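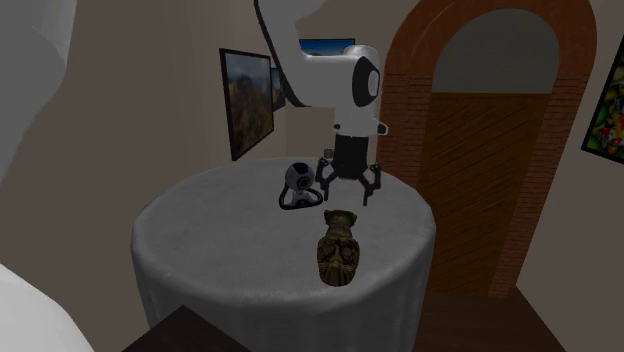 Getting candle wax and gravy out of a tablecloth before I have to give it back

Hired linen for my mum's 70th, pale cloths from Caputo, and they want them back clean-ish or they keep the deposit. Most are fine. It's a round table with a pale grey-white cloth that hangs down the sides in folds, same sort as in the picture, and on ours there's a blob of red wax near the middle and a long dribble of gravy going down one of the folds. I've scraped the worst of the wax with a butter knife. Dont want to make it worse. Label says polyester, 40 wash, no bleach. Do I iron the wax out or wash first? Also is it worth bothering, the deposit is only £3 a cloth but they charge a lot more if they decide it's ruined. Need to drop them off in Bustonley by 5pm tomorrow.

Posted by Mirko Bassi
569 views

Odair Godoy
Wax first, always. If you wash it with the wax still in, the colour can spread and the grease sets round it.

Put a bag of frozen peas on it for half an hour, then bend the cloth and flick the bits off with a fingernail. Then kitchen paper under and over, iron on the lowest setting, no steam. Keep moving to a clean bit of paper. Polyester goes shiny if the iron's too hot so try a corner of the hem first.

Red wax usually leaves a pink mark. Dab it with surgical spirit on cotton wool, from the outside in, window open, and let it dry right out before the iron goes anywhere near it again.

Gravy: cold water through from the back, then washing-up liquid, rub gently, leave 20 mins, wash at 40. Do NOT tumble dry till your sure it's gone. Hang it over a door and look at it in daylight. If there's still a yellowy edge do the washing-up liquid again.

Don't iron the whole thing after, hire places press them anyway.

linenlass_880
Ring them before you do anything! We hired from Dadetti for a christening and their form said not to treat stains at all, just shake out the crumbs and bag it up. They've got proper machines. My sister had a go at a wine mark with some spray and got charged for the full cloth. Might be different where you are but check the small print.

gaz379
brown paper and a hot iron. done it for years never had a problem

Odair Godoy
Not hot on polyester, please. Fine on cotton.

Mirko Bassi
Rang them, they said wax off if I can, leave the rest. Peas worked a treat, bit of pink left, going to try the spirit on it tonight. Gravy can be their problem. Thanks all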